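Equipment spend and plan, October
Drastville laundry handling project
From: Haziq Saragih

Quick one this month, most of my time went on quotes. Short version – we are inside budget, one item needs your OK before the end of October.

Spent so far. Second arm controller from Van Acker, came in on quote, invoice already with Prutley accounts. Fingertips, two orders, 649 in total including freight. Cables and the usual small stuff, 19 left in that line so treat it as closed. Wrist camera is paid for and mounted, nothing more to buy there this year.
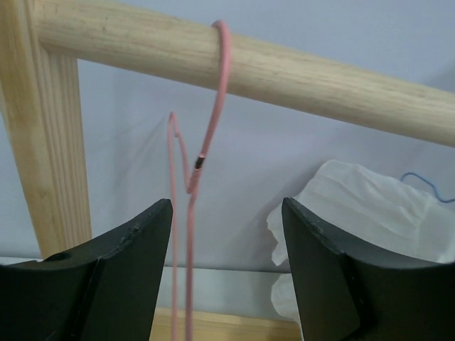
Fingertips are the line I want to change. We planned one set per quarter and that was too low, I'd rather budget one a month and hand back what we don't use. Two suppliers quoted, Cundine is cheaper per pair but minimum order is 100, and we have no shelf life data on their coating. The black ones we run now are holding shape but the right one has a scuffed patch on the upper edge by the tip, so that pair goes on the inspection list. Thin coated wire like the pink hanger is the hardest thing we ask them to pick, and I don't want worn tips muddying the grasp numbers. Also asked Cundine for a narrower profile, waiting on drawing.

Racks. Wooden rack stays for now. Metal one was in the original plan at 500, propose we move that money to fingertips and revisit in the spring. Need a yes or no from you on this, it crosses two budget lines so I cant do it myself.

Hangers and garments – cheap, no change. Will buy more mixed types out of consumables, want a wider spread of wire thickness before the next round of trials.

Not started: spare gripper body. Van Acker lead time is long and the quote expires, so if we want it this year the order has to go in wth the next batch. Safety fencing quote still missing, chased twice.

Next report will have the revised table with both fingertip options priced. Call me before noon if the rack question is a problem.

Haziq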